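Clorner adds desktop wire basket to Tijani workplace storage range

Open-topped tray holds drink containers and small items on shared desks

Pridia, June. Clorner has added a rectangular wire basket to Tijani, its range of storage accessories for shared desks and meeting tables. The basket is supplied in dark gray and ships to office supply dealers this month in cartons of five.

The product is intended for workplaces where desks are not assigned and personal items have to be cleared at the end of each shift. Bottles, tumblers and canisters stand in the tray during the day and are carried to a locker in one trip.

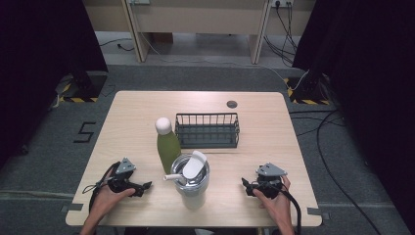
Construction

The sides consist of evenly spaced vertical rods joined by a continuous top rim. The rods meet a solid rectangular base with a raised lip, which keeps small spills and crumbs off the desktop. A divider of bent wire loops near one end forms a smaller compartment for narrow items such as pens, cutlery or a phone charger. The basket has no lid and requires no assembly.

Clorner recommends placing the basket toward the far half of the desk with its long side parallel to the far edge. In this position the working area remains clear. On tables with a cable grommet, the opening should be left uncovered. Tall bottles may be kept beside the basket if they are in frequent use.

A white cylindrical container fits upright between the rods, next to a standing drink bottle on the same tabletop.

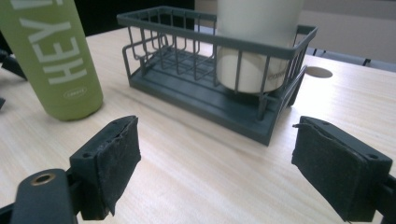 Trial installation

Before release, the basket was placed on 300 shared desks at the Fidano office campus for three months. Users were asked to report on stability, cleaning and the size of the small compartment. The compartment divider was moved closer to the end of the tray as a result of the trial.

Cleaning and care

Wipe the rods and base with a damp cloth and mild detergent. Abrasive pads should not be used. Dry the raised lip of the base before returning the basket to a wood surface.

Availability

The first production run is 2000 units. Replacement dividers can be ordered separately through Tijani dealers. Dimensions, load data and carton weights are listed on the product data sheet, available from the Clorner sales office in Pridia.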